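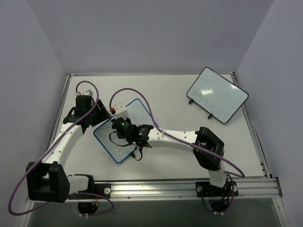 Salamatu Ogbonna says I should quit calling it a lesson if all I do is walk, and that at our age we are entitled to call it an outing. She told me so over the fence while I was still trying to get my left foot into the stirrup, and I laughed so hard I had to start over. Kütt just stood there. He is the big brown fellow they give to the nervous ones, and I have grown so fond of him that I bought carrots before I bought my own bread this week.

Well, it was a good morning anyway, outing or lesson. We had the lower ring to ourselves until ten, and Jurgita had me drop my stirrups and ride two whole laps without them (walking, but still!). My hips are letting me know tonight. She keeps telling me to look where I want to go and quit looking at his ears, and I keep looking at his ears, because they are so nice and they tell me everything. One goes back when I talk to him. I talk to him a good deal.

Afterward I stayed to help Bo-ram with the tack, which mostly means I hold things and she cleans them. She wants to replace the old girths before summer and has priced them out at 600 for the set, or 500 if she takes the plain ones. I said take the plain ones, the horses won't mind. She said the horses are exactly who will mind. I suppose she knows. I put a little in the coffee can by the door and hope it goes toward the nicer kind.

I also got the whole story on the new mare, Vemero. She came in with a cough and thin as a rail, and Mārtiņš has been up with her three nights running, sleeping in that awful chair. She's eating now. She let me stand at her door but not put my hand out, and I thought that was fair, we'd only just met. Her blanket is too big and keeps sliding around to one side like a shawl on somebody's grandmother. I have the old quilted one of Rolilix's at home in the cedar chest and I must remember to bring it. It is silly to keep it. He's been gone four years and it still smells like him, or I tell myself it does.

Supper was soup. Called my sister, no answer. Need stamps, need lamp oil, need to ask about the farrier money.

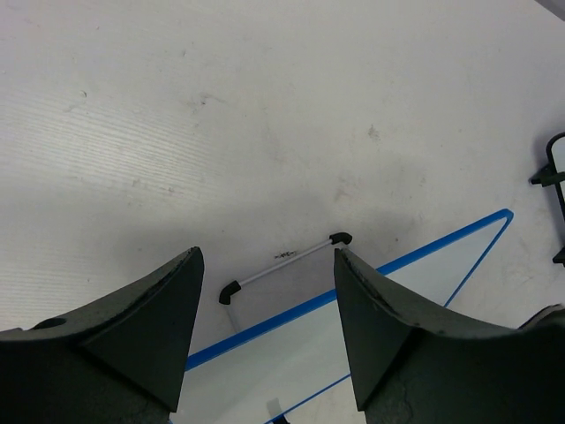 Upper barn, April

Rain since before light, so no riding, and I drove up anyway with the quilt in the back seat. I almost turned around at the creek. I'm glad I didn't, as Mārtiņš was just putting the kettle on and Vemero was in a mood to be looked at. The quilt fits her! A bit short at the tail, but it stays where you put it. I had a small cry in the feed room and came out again and was given tea.

Urmas came by at noon with hay and a long speech about what hay costs now. He wants us all to go in together and buy the whole load off his cousin, 2000 down and the rest in the fall. Bo-ram got out a pencil and I got out of the way. I do think it's a good idea, if the loft roof holds, and Jurgita says the loft roof will not hold, so there we are.

Salamatu didn't come on account of the road. I missed her. I told Kütt all about it while I picked out his feet, all four by myself this time, and he only leaned on me the once. He has a little thrush starting in the right hind and I was the one who noticed it, so I'm to check it again tomorrow and keep it dry, if a person can keep anything dry this month.

My good gloves are still on the hook by the wash stall.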